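Re: [bench-robots] Budget for a second two-arm unit – what did you leave out?
5 min read

On Saturday the Hinley group wrote:

> We have one two-arm unit running on tabletop jobs and would like to
> put in for a second before the October round closes. The form wants
> a single figure for equipment and a separate one for running costs.
> Last time we only asked for the robot and had to find everything
> else out of the general fund, down to the tables.
>
> Could anyone who has bought a second unit say what they wish they
> had put on the form? We are looking at Plurau and Hirkix. We don't
> need a recommendation between the two, just what to expect on top
> of the quoted price.
>
> Also, is it worth paying for a service plan in the first year?

We went from one unit to 2 last year, so I'll answer from our own spreadsheet. All sums are in pounds and before VAT. Your prices will differ but the headings should be the same.

Start with the quote itself. Both suppliers you mention quote for the arms, the body and the controller. Neither included grippers of the kind we wanted in the basic price, and one of them listed the head camera as an option on page four. Ask for a written list of what is in the box and get them to put "not included" against anything that isn't. We did this the second time round and it saved a lot of emails.

Spares are the heading we got most wrong. Our first year's plan had one spare set of gripper fingers in it. We used 27 single fingers between the two units over the year, mostly the black ones, which wear at the tips and then let go of anything smooth. They are cheap each but the postage isn't, and Bezerra (our reseller) has a minimum order. Put in for a full year's supply at the start and order it in one go. The same applies to cables. Any cable that runs down the outside of an arm will get caught sooner or later, and on our model you can't buy the connector without the whole lead.

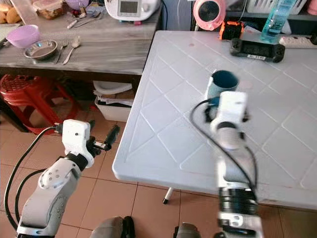 Tables next. We spent too much on these for the first unit, a height-adjustable bench with a steel frame, and then found that a folding table did the job for the sort of work we do, which is mugs, bowls, cutlery and the like. We now allow 64 per table and buy two for each robot, so that one can be set up while the other is in use. Check the height against the reach of the arms before you order. If it is a few centimetres too high the elbow has to come up and you lose the far side of the table. A textured top is fine for most things, though small flat objects are harder to pick up from it.

Then there are the objects. It sounds petty to have a budget line for crockery and we were asked about it by finance, but you do get through it and you want a decent range of shapes and sizes. A mixture of plastic, steel and glazed ware is best. Buy some of it from the same places people buy things for their kitchens and don't be tempted by matching sets. Include a small sum each month for replacements and for food, if you are going to use food.

Power and floor space. A second unit meant another circuit for us, which the building people charged back at 1264 including the test certificate. That was the single biggest thing we had not planned for. Get the electrician in before you fill in the form, not after. Measure the room as well, with the tables up and the chargers in place, and leave enough room to walk behind. We ended up moving shelving out to make the second station fit, and paid for that too. Tiled or other hard flooring is fine. Carpet was a nuisance with the Hirkix base, so if you have carpet you may want to allow for a mat.

People's time ought to be on the form somewhere, even if it comes out of a different pot. With one robot, our operator did the resetting, the cleaning and the fault reports in the gaps between runs. With two there are no gaps. We now have a second person for half of each day and I would not try to run two units without that. If your funder won't let you put staff under equipment, put it under running costs and say plainly what it is for.

On the service plan – we took it in year one for the first unit and didn't for the second. The first had a shoulder joint replaced under the ordinary warranty, so the plan paid for nothing except quicker shipping. The second has had one fault, also under warranty, and we waited almost three weeks for the part. If you have a deadline in that first year the plan may be worth it to you. If you don't, I would put the money into spares and look at the plan again when the warranty is near its end. Do check whether the warranty starts at dispatch or at installation. Ours started at dispatch and the crate sat in goods-in for a good while.

One more point on Plurau against Hirkix, although you said you didn't want one. If your present unit is one make, price up the second as the same make and as the other, with spares included both times. Sharing fingers, leads and a charger across the pair made more difference to our total than the gap between the two quotes did.

I can send the blank spreadsheet with the headings filled in if you write to me off list. It has a tab for delivery and lifting charges, which I've not gone into above. Bezerra delivers to the kerb only unless you ask, and the crate won't go through a standard single door.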